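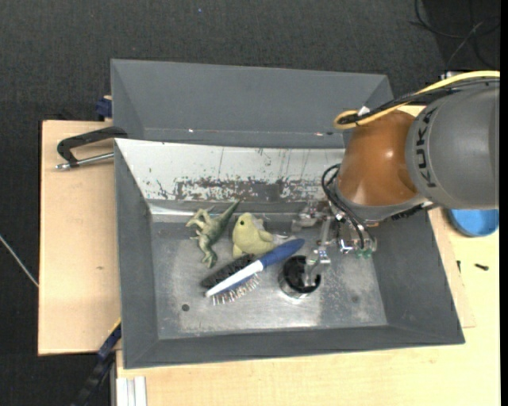
Fig. 2-1. Bin cell, arm at pick position over the source bin. Mixed items, single gripper.

Section 2. Planning and budgeting before you order

Read this before you fill in the order form for the Rivoser bin cell kit. Most support calls we get are about parts somebody forgot to put in the budget. The kit is not the whole cell. See 2.2.

2.1 What the kit covers

Rivoser base kit, list price 3250. Includes:
Mounting plate for the gripper
Gripper-side hose set with fittings
Cable ties and strain relief pack
Swai cell software, one seat, first year
Printed copy of this guide

Not included: arm, controller, gripper, bin, work surface, clamps, air supply. Yes, clamps. Order them.

2.2 Steps before you ask for a quote

1. Write down what you will pick. Real items, not categories. A soft toy, a cup and a brush are three different problems for a gripper. If the list is going to change every month, say so on the form, it changes which fingers we quote.

2. Measure your bin. Inside floor, rim height, slope of the walls. Sloping walls eat reach. Take the measurement at the floor AND at the rim, use the smaller one when you check the gripper fits with its fingers open.

3. Check reach with the gripper on. The data sheet number for the arm is usually to the flange. The far edge of the bin floor is the spot people miss. The wrist also has to tilt there without the housing touching the rim.

4. Pick the work surface. Wood boards are OK for a trial cell. For anything permanent budget a proper frame, Unlow sells one cut to size (Unlow frame, 578, legs seperate).

5. Count clamping points. The bin must not shift when a finger bumps a wall. We suggest 4 clamps minimum for a large metal bin. More if the rim is bent.

6. Plan cable and hose runs. Leave a loop at the wrist long enough for full rotation. Short hoses are the number one reorder. Add the spare hose line to your first order, shipping it alone later costs more than the hose.

7. Decide on the camera mount. Fixed over the cell or beside it. Put it on its own support, off the bin table.

8. Send the form. Quotes come back by email, good until the end of the following month.

NOTE: Already own an arm? Put the exact model and controller version on the form. "KUKA, orange" is not enough for us to pick a flange plate.

CAUTION: Do not order the gripper before step 2 is done. Opened grippers can't be returned.

2.3 Budget sheet

Copy these lines into your own sheet. Prices are list, before tax and shipping.

Base kit: 3250
Unlow frame: 578
Asine spare finger and hose set: 514
Arm and controller: your supplier
Gripper: your supplier, or ask us
Bin: used is fine
Clamps: local hardware store
Guarding or scanner: see 2.5
Swai seat, second year on: ask for current rate

Leave a line for test items too. Small money but it needs an owner. Buy doubles of anything that can crack or lose bristles.

NOTE: Scratched paint on the inner walls of a used bin does not matter to the gripper. It can matter to the camera. Bare shiny metal throws bright spots, worse under overhead lights. Budget for a diffuser or a matte mat on the floor of the bin. Try the mat first, cheaper.

2.4 Lead times

Base kit ships from stock most of the year. Frames are cut to order, so place that line first. If you need to be running by April, get the frame order in before the new year.

Fingers for mixed items take longer than standard fingers. Ask.

Do not book the electrician until the frame is on the floor and leveled. Moving a drop after the fact gets billed twice.

2.5 Safety costs

CAUTION: The kit has no guarding. An arm reaching into a bin is a pinch point at every wall. You need a risk assessment for your own cell, paid for and signed, before first power on. Put it in the budget as its own line, don't bury it in "install".

1. Get the floor plan to your assessor early. Include cable routes, loose cable on the floor will get flagged.
2. Ask for a price on fencing and a price on a scanner. Compare both with the floor space you have.
3. Keep an e-stop within reach of where the operator loads the bin.
4. Budget training time for every person who will load or clear the bin, night shift too.

NOTE: Sheet done and all lines filled? Go on to Section 3, Unpacking. Lines still blank, send the sheet anyway with teh blanks marked and we will quote what we can.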